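Home | Lists | Archive | Search | Log in

We use cookies to keep you logged in. Accept | Settings

[nirnmont-rail] Re: Level crossing at Pitell, new barrier times
October 30, 2020

Hello all,

On the question below:

> Does anyone know why the barriers at Pitell now stay
> down so long? This morning I counted 186 seconds
> before the train came.

The line operator changed the timing in May, after a truck stopped on the crossing with its trailer still over the rails. The train was held at the signal and there was no damage. Since then the barriers must be down and checked before the signal can clear, so the wait is longer for slow freight trains.

I asked for the numbers by letter. The crossing has nearly 2,756 road vehicles in one day, and the Sharifi road crossing has 791. Sharifi keeps the old timing for now. I do not know if this will change – the letter did not say it.

If you see a driver go around the barrier, please call the number on the yellow plate and give the crossing name first.

Regards from Brulterum

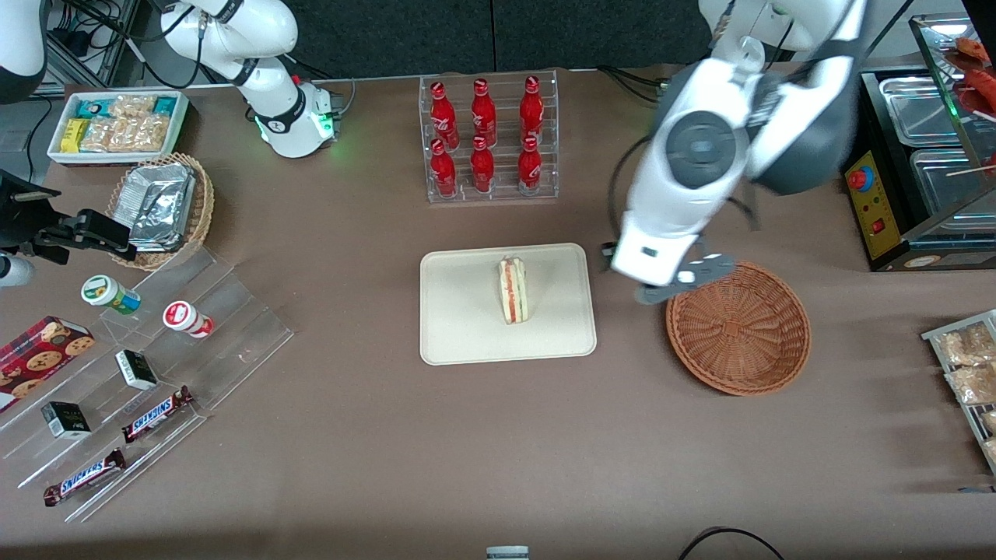
Re: Thank you, this explains it. But the bus from Nirnmont misses its connection 3 times a week now, so could the timetable be moved by a few minutes?

Recent threads
Night work on the Brulterum branch
Platform lights at Sharifi
Old tickets, still valid?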